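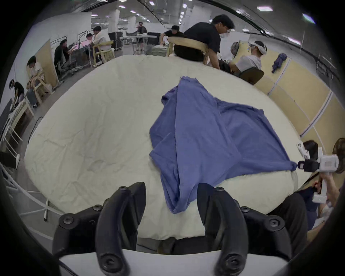 最終更新：8月

カテゴリ：衣類の手入れ ＞ たたみ方
8月　投稿：Emum

丸テーブルで青いニット地の服をたたむ手順について、前に書いた記事の寸法と順序に誤りがあったので全面的に書き直した。古い版は消してある。

対象は綿100%の薄手の編み地で、形はTシャツかそれに近いもの。着丈は63cmとして計算する。セーターのような厚い編み地は戻り方が違うので扱わない。織物のシャツも別の話になる。

最初に台のこと。丸テーブルには基準になる直線の縁がない。四角い作業台なら裾を縁に平行に置けば済むが、丸い天板では同じことができず、目で合わせると脇線が少しずつ斜めに逃げる。対策は二つあって、一つは台の上に直線を持ち込むこと、もう一つは服自体の縫い目を基準にすること。以前は前者を勧めていた。いまは後者で統一している。裾の二本針のステッチは編み目の横方向にほぼ沿っているので、これが信用できる限り定規はいらない。

テーブルクロスは敷いたままでよい。裸の天板では編み地が滑りやすく、片側を引くと全体がついてくる。布の上なら適度な摩擦があり、引いた側だけが伸びる。ただしクロスのしわは服の下で段になる。浅いしわなら仕上がりに影響しないが、折り線の真下に来る分だけは手のひらで外へ逃がしておく。

丸まった状態から広げるときは、角を探すのが先。裾の両端、肩の両端のうち、見つけやすいのは縫い代の重なりで厚みが出る裾の脇である。ここを一つ確保したら、次に対角の肩を取る。隣り合う角から取ると、残りの布が内側に巻き込まれたまま平らになってしまい、あとで中のひだを引き出すことになる。

対角を取ったら、斜めにゆっくり張る。強く張る必要はない。編み地は斜め方向によく伸びるので、引きすぎると脇線が弓なりになり、台に置いてもすぐには戻らない。目安は、大きなたるみが消えて細いしわが引いた方向に並ぶ程度。そこで止めて下ろす。 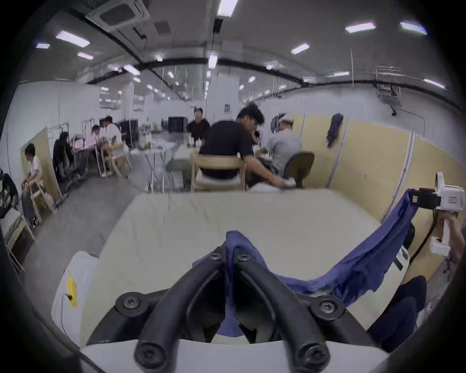 Hedvika Vaněkからは、斜めに張るのは向きを知るためだけにして、しわを取る作業は縦方向でやり直したほうがよいという指摘をもらった。斜めの張りで消えたしわは、手を離すと同じ場所に出やすいという。試してみたところ、綿の編み地では確かにその傾向があった。旧版では斜めの張りだけで終えていたため、ここを改めた。現在の手順では、対角で張って下ろしたあと、裾と肩を同じ側で持ち直し、編み目の縦に沿ってもう一度だけ軽く引く。左右それぞれで行う。

二人で作業する場合、先に止まるほうを決めておく。両方が同時に引くと中心がずれ、どちらの角が動いたのか分からなくなる。片方が固定、もう片方が調整。座ったままなら、固定側は肘を低くして布を台の高さに保つ。持ち上げすぎると、下ろすときに空気が入って裏面が波打つ。

平らになったかどうかは表面の影で確かめる。裏側で布が重なっている箇所は、表に太く柔らかい影が出る。一枚の布に残ったしわの影はもっと細い。太い影があれば、めくって直す。上からなでても下の重なりは移動するだけで消えない。
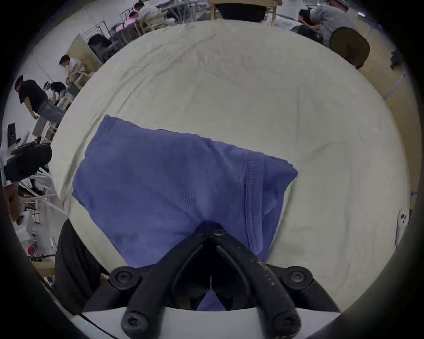

折りの寸法と順序

仕上がり幅は20cmにそろえる。棚板の奥行きから逆算した値なので、棚が違えば変えてよい。型紙にはNetthorpeの収納ケースについていた厚紙の仕切りを切って使っている。幅さえ合っていれば何でもよく、Ellenの下敷きで代用していた時期もあった。

1. 前身頃を下にして置く。衿ぐりの中心と裾の中心を結ぶ線を仮の中心線とする。
2. 型紙を中心線に合わせ、衿側の端をそろえる。
3. 片側の脇を型紙に沿って内側へ折る。袖は折り線に平行になるよう戻す。
4. 反対側も同じ。ここで型紙を抜く。
5. 裾から衿に向かって3つ折りにする。着丈63cmなら一段は21cmになるが、内側に入る段は布の厚み分だけわずかに短くとる。

手順3で布の角が斜めの山になって浮くことがある。袖の縫い代が下に入り込んでいるのが主な原因で、角をつまんで台から少し離し、縫い代を外向きに倒してから下ろすと収まる。上から押さえて潰すと、その形のまま折り癖がつく。

つまむ位置は縫い代の上か、縁からやや内側がよい。編み地の縁だけを持つと端が波打つ。特に裾は、ステッチの外側を持って引くと糸に負担がかかる。二本のステッチをまたぐようにつまめば荷重が分散する。

折り終えたものは、輪になった側を手前にして立てるか、向きを交互にして重ねる。同じ向きで積むと輪の側だけが高くなり、上のほうから傾いてくる。我が家では立てる方式。仕切りはJaiswalの金属製ブックエンドで、底板が薄いため布が引っかからない。

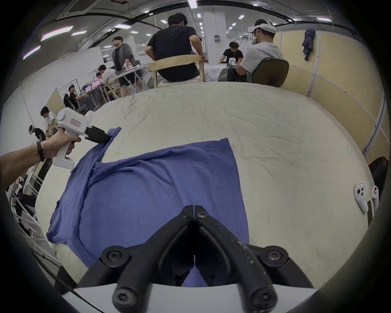
裏返しのまま乾いた服は、表に返してからたたむべきか。

表に返してからのほうがよい。裏返しのままだと袖の縫い代が外側に出て、折り線の位置に厚みが集まる。プリントの保護を優先して裏のまましまう場合は、仕上がり幅を少し広げて縫い代が折り線にかからないようにする。

旧版からの変更点は、縦方向の引き直しを加えたこと、型紙の幅を20cmにしたこと、内側の段を短くとる注意を入れたことの三点。長袖は袖の折り返しが一回増えるため、同じ型紙では厚みが偏る。袖を肩の位置で折るか、脇を折ったあとに重ねるか、まだ決めかねているので長袖の分は次の更新で足す。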